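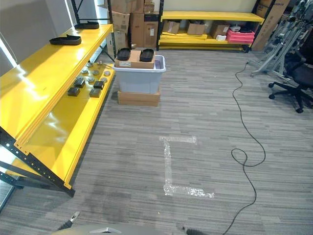

Boxes on carpet, good or bad idea?

stockroom_sue
Mon 20 May
We sell insoles and small parts from a back room. Yellow shelves down one side and along the back, cartons piled against the back wall, a bin on a flat box on the carpet. My other half wants everything off the floor by June. Worth it?

mudlark60
Depends what's in the cartons. Cardboard on carpet soaks up any damp going. I lost a load of felt pads that way.

Pellwood
Did you, though? Cardboard on concrete, yes. I've had cartons on carpet for 16 years and never lost one. People repeat this stuff because a shelving firm told them.

mudlark60
It was carpet over concrete. They smelt like a pond.

tin_hat
I'd worry more about the pile. Tall stacks crush whatever is at the bottom, and you always want the bottom one. Also, why are there insoles on the shelf and more on top of a box? Pick one place.

stockroom_sue
Fair. The box was handy.

Pellwood
Handy is how it starts. What do the shelves hold?

stockroom_sue
Korkano says 30 kilos a shelf. Gernex claims more for the same money.

Pellwood
I don't believe either of them. Load one with the heavy cartons, leave it a week and put a straight edge along it.

tin_hat
Not the top shelf, please.

14 comments · 3 shares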